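홈 > 살림 > 주방·수납 > 타래 모아보기

검색어를 입력하세요 검색 최근 검색어 전체삭제

컵 정리하는 타래 시작합니다. 길어질 거예요. 어제 밤에 싱크대 위 칸 문 열었다가 컵이 하나 굴러떨어졌거든요. 플라스틱이라 안 깨졌는데 발등에 맞았어요. 아팠음.

둘이 사는 집인데 컵이 왜 이렇게 많은지 모르겠어요. 손님이 오는 집도 아니에요. 와도 다들 자기 커피 사 들고 옴 ㅋㅋ

일단 다 꺼내서 세어 봤습니다. 머그, 유리컵, 텀블러, 플라스틱컵, 씻어서 쌓아둔 종이컵까지 전부 합쳐서 70개. 칠십이요. 두 번 셌어요. 처음엔 잘못 센 줄 알고.

목표는 30개로 줄이기. 더 줄이라는 분들 분명 계실 텐데 저는 못 해요. 물컵은 설거지 미루는 날 있어서 넉넉해야 하고 텀블러는 하나는 가방에 하나는 회사에 하나는 식기건조대에 있어야 마음이 편해요.

규칙을 먼저 정해 봤어요. 지난 겨울부터 한 번도 안 쓴 컵은 나간다. 뚜껑이 없는 텀블러는 나간다. 선물받은 건 일단 보류.
근데 정하자마자 보류가 제일 많아짐;;

유리컵부터 했습니다. 유리컵은 쉬워요. 짝이 안 맞는 게 눈에 딱 보이니까. 맥주 사은품 잔, 잼 먹고 남은 병, 어디서 왔는지 모를 소주잔. 소주잔은 둘 다 술도 안 마시면서 왜 있었을까요.

잼병은 버리려다가 연필꽂이로 쓰겠다고 식구가 가져갔어요. 저기요 그러면 정리가 아니라 이사잖아요. 컵이 싱크대에서 책상으로 이사 감.

머그는 좀 오래 걸렸어요. 손잡이 굵은 거, 얇은 거, 입 닿는 데가 두꺼운 거… 하나씩 들어 보면 다 이유가 있어서 샀더라고요? 근데 매일 쓰는 건 딱 두 개예요. 씻어서 또 쓰고 씻어서 또 쓰고.

이 빠진 머그는 그냥 보냈습니다. 다육이 심으려고 남겨둔 거였는데 다육이가 먼저 갔어요. 작년에.

중간에 커피 마시고 싶어서 컵을 찾는데 컵이 전부 바닥에 나와 있는데도 마실 컵이 없는 기분 아시나요. 옷장 앞에서 입을 옷 없다고 하는 거랑 똑같아요.

그래서 나가서 사 왔어요 커피를. 네. 컵이 또 하나 생겼습니다.

질문 주신 분 있어서 여기에 씁니다. 머그는 겹쳐서 쌓지 마세요. 두 개까지는 괜찮은데 세 개부터는 꺼낼 때 꼭 손잡이끼리 걸려요. 저는 Plorbridge에서 산 철제 선반 하나 넣어서 위아래로 나눠 쓰는데 이게 제일 편했어요. 높이 재고 사세요. 저는 안 재고 사서 한 번 바꿨어요.

선반 값은 지금 얼만지 모르겠어요. 산 지 꽤 돼서. 다리에 끼우는 고무는 금방 빠지니까 처음부터 테이프로 감아두면 덜 미끄러집니다.

자 이제 제일 어려운 칸. 일회용컵이랑 텀블러요. 부엌 바닥은 이미 머그가 다 차지해서 방으로 옮겨서 합니다. 탁자에 천 깔아놓은 데가 여기밖에 없어요. 딱딱한 데 올리면 굴러가는 소리가 너무 싫음.

끝까지 못 고르고 남은 게 네 개였어요. 옷장 앞에 그대로 두고 쳐다만 보는 중. 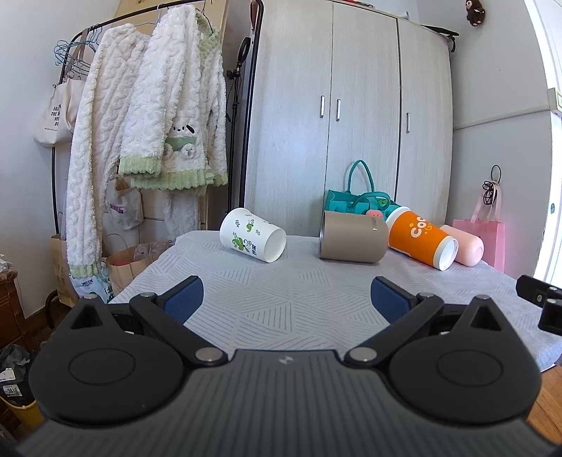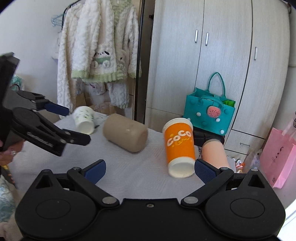
흰 종이컵부터 얘기할게요. 초록 무늬 있는 거. 종이컵인 거 알아요. 종이컵을 왜 고민하냐고 하실 텐데 무늬가 너무 예뻐서 못 버린 지 한참 됐어요. 물 담을 용도는 포기했고 면봉 꽂아 쓸까 생각 중이에요.

베이지색은 남깁니다. 이건 고민도 아니었는데 왜 후보에 올렸는지. 색이 무난해서 가방에 넣어도 튀지 않고 손에 쥐었을 때 느낌이 좋아요. 겉에 물때 자국 나는 게 신경 쓰이긴 하는데 마른 수건으로 닦으면 돼요.

주황색 COCO 컵!! 이건 기분이 좋아지는 색이라 남겨뒀던 거예요. 흐린 날 책상에 올려두면 괜찮거든요 진짜로. 식구는 쓰레기라고 합니다. 의견이 갈렸어요.

분홍색은 제가 봄만 되면 꺼내는 컵인데, 꺼내 놓고 막상 안 써요. 쓰기엔 예쁘고 두기엔 자리를 먹고. 이런 컵 집마다 하나씩 있지 않나요?

투표 올려볼까 하다가 말았어요. 어차피 제 맘대로 할 거라서.

결정했습니다. 베이지 남김. 분홍 남김. 종이컵은 면봉통으로 승진. COCO는 씨앗 심는 화분으로 써 보고 여름 되면 보내기로 식구랑 합의 봤어요. 바닥에 송곳으로 구멍 내면 된대요.

아 그리고 면봉통으로 종이컵 쓰실 분은 안에 작은 유리병 하나 넣고 쓰세요. 그냥 꽂으면 가벼워서 자꾸 넘어져요. 아까 넣어 봤는데 면봉 다 쏟았어요. 주웠어요 하나하나.

청록색 가방 얘기도 해야 되는데요. 옷장에 기대 둔 그 토트백이요. 원래 뭐 사러 갈 때 들고 다니려고 둔 건데 요즘은 갈 곳 정해지지 않은 물건 임시보호소예요. 방에서 뭐가 안 보인다 싶으면 일단 저 가방부터 뒤져 봅니다.

임시보호소가 필요한 사람들이 있어요. 저는 필요해요. 대신 가방이 다 차면 그날은 무조건 비우는 걸로. 이 규칙은 지키고 있습니다. 대체로.

분홍 쇼핑백도 마찬가지. 종이백은 선물 줄 일 생기면 쓴다고 모아두는데, 선물 줄 일이 생기면 꼭 크기가 안 맞아요. 끈 달린 건 못 버리겠음. 이건 다음 타래에서 할게요 오늘은 컵만.

텀블러 뚜껑 얘기로 돌아와서. 뚜껑만 12개 나왔어요. 열두 개. 몸통은 그만큼 없는데요. 몸통들은 다 어디로 간 걸까요?

뚜껑 짝 맞추기 한참 했습니다. 맞는 줄 알고 돌렸는데 반 바퀴에서 안 돌아가는 게 제일 약 올라요. 짝 없는 건 전부 보냈고요. 고무패킹은 빼서 따로 모아뒀는데 이것도 언젠가 버리겠죠. 알면서 모읍니다.

패킹 세척은요, 미지근한 물에 베이킹소다 풀고 담가 뒀다가 칫솔로 문지르면 됩니다. 뜨거운 물 부었다가 늘어난 적 있어요. 늘어난 패킹은 답이 없더라고요. 가방 안에서 커피 다 샜어요. 그 가방은 지금 없습니다.

냄새 밴 텀블러 어떻게 하냐고 물어보신 분. 저는 뚜껑 열어서 창가에 이틀 두는 게 제일 나았어요. 쌀뜨물도 해 봤고 식초도 해 봤는데 식초는 식초 냄새를 빼는 일이 또 생겨요…

커피물 든 안쪽은 Dravcombe 세정제 알약 넣고 하룻밤 두면 많이 옅어져요. 완전히는 아니고 좀. 다음날 두 번 헹구세요. 저는 한 번 헹구고 마셨다가 하루종일 입에서 수영장 맛 났음.

멀쩡한 머그랑 텀블러는 Jistgate에 올렸어요. 한 개 2,000원. 무료나눔으로 할까 했는데 전에 무료로 올렸을 때 약속하고 안 나오신 분이 계셔서 이번엔 조금이라도 받기로요. 조금이라도 받으니까 다들 시간 맞춰 오시더라고요?

머그 네 개 묶음은 올리자마자 나갔어요. 아래층 현관에서 드렸는데 신문지에 싸 드렸더니 요즘도 신문 보시냐고. 안 봐요. 이사 올 때 그릇 싸온 신문지를 계속 쓰고 있을 뿐이에요.

안 나가는 건 역시 글자 크게 박힌 행사 머그. 이건 저라도 안 살 것 같아요. 하나는 욕실 칫솔컵 됐고 나머지는 보냅니다 안녕.

동네 카페 Abubakar에서 안 쓰는 종이 캐리어 받아주는 거 아세요? 저는 오늘 알았어요. 사장님이 깨끗한 거면 가져다 달라고 하셔서 서랍에 있던 거 다 들고 갔습니다. 컵은 위생 때문에 안 받으신대요. 당연하죠. 그래도 혹시나 해서 여쭤봤어요 ㅎㅎ

근데 거기서 또 커피를 시켰어요. 이번엔 매장컵으로요!!! 성장했다.

씻어둔 종이컵들 이야기. 모아두면 언젠가 쓸 줄 알았어요. 물감 풀 때, 나사 담을 때, 모종할 때. 다 합쳐도 일 년에 몇 번 안 씁니다. 다섯 개만 남기고 접어서 내놨어요.

종이컵은 동네마다 버리는 법이 좀 다르니까 사시는 데 안내문 한번 보세요. 저희는 헹궈서 겹쳐서 따로 묶어 내놔요. 예전 동네는 또 달랐어요.

플라스틱컵은 안쪽에 실금 간 게 있더라고요. 불빛에 비춰 보면 보여요. 겉으로는 멀쩡한데 거미줄처럼 쫙. 그런 건 정 주지 말고 보내세요. 저는 두 개 보냈습니다.

저녁 먹고 다시 왔어요. 바닥에 아직 컵이 있어서 라면을 서서 먹음.

싱크대 위 칸 닦았습니다. 컵 다 꺼낸 김에. 안쪽 모서리에 기름때가 이렇게 있을 줄은… 컵 있는 칸인데 왜 기름이 있죠. 가스레인지가 옆이라 그런가 봐요. 주방세제 묻힌 행주로 한 번, 물행주로 두 번, 마지막에 마른 걸로 닦고 문 열어뒀어요.

바닥에 까는 시트는 새로 안 샀어요. 예전에 쓰던 거 뒤집어서 깔았습니다. 뒷면 무늬가 더 낫네요. 왜 여태 앞면으로 썼지.

자리 정한 거 기록용으로 남깁니다.
맨 아래 오른쪽: 물컵
맨 아래 왼쪽: 매일 쓰는 머그 두 개, 그 뒤로 가끔 쓰는 것
선반 위: 유리컵 엎어서
위 칸: 텀블러, 뚜껑은 옆에 바구니

텀블러는 뚜껑 닫아서 보관하면 안쪽에 냄새 차요. 꼭 열어서요. 뚜껑 바구니에 몸통 이름 쓴 스티커 붙일까 하다가 그건 너무 간 것 같아서 참았어요.

유리컵 엎어두면 입 닿는 데가 바닥에 닿는다고 싫어하는 분들 계시던데 저는 먼지가 더 싫어서 엎어요. 이건 취향대로 합시다. 싸우지 말고.

베이지는 바로 회사 가방에 넣었고 분홍은 위 칸 제일 앞. 앞에 두면 쓰지 않을까 하는 기대로요. 한 달 봐서 안 쓰면 Jistgate 갑니다. 써놨으니까 지켜야 함. 캡처해 두세요.

세어 볼까요. 떨리네요.

서른두 개.

아니 왜요. 분명히 맞췄는데. 식기건조대에 있던 걸 안 셌더라고요. 그리고 식구 방에서 하나 나왔어요. 안에 뭐가 말라 있었는데 뭔지는 안 물어봤습니다.

식구한테 두 개만 양보하라고 했더니 자기 건 원래 세 개뿐이라는 거예요. 말이 되나 싶어서 봤는데 진짜 세 개. 나머지가 다 제 거였어요. 조용히 제 머그 두 개 뺐습니다.

이제 진짜 30개예요. 문 열어도 아무것도 안 떨어져요!! 손 넣으면 원하는 컵이 바로 잡혀요. 너무 좋아서 세 번 열었다 닫았어요.

빈자리 생기니까 식구가 거기 라면 넣자고 합니다. 안 됩니다. 빈자리는 빈자리로 두는 거예요. 라면은 라면 칸이 있어요.

댓글에 컵걸이 추천해 주신 분들 감사한데 저희 집 벽이 못을 못 박는 벽이라 접착식밖에 안 돼요. 접착식에 머그 거는 건 무서워서 못 하겠어요. 예전에 새벽에 국자 걸어둔 거 떨어져서 둘 다 벌떡 일어난 적 있음.

앞으로 규칙은 하나 들어오면 하나 나가기. 카페에서 예쁜 컵 주면? 사진만 찍고 거기 두고 오기. 이건 솔직히 자신 없어요. 계절 한정 나오면 다시 얘기합시다.

COCO 컵에는 바질 심으려고요. 씨앗은 작년 거라 나올지 모르겠어요. 싹 나면 이 타래에 이어서 올릴게요.

종이백 타래는 3월쯤 열 것 같아요. 옷장 옆에 모아둔 것까지 다 꺼내면 하루로 안 될 듯해서 간식 사두고 시작하려고요. 자기 전에 텀블러 하나만 더 헹구고 저는 갑니다.

분류: 살림 일기 | 태그: 컵정리 텀블러 싱크대수납 버리기 중고나눔 우리집부엌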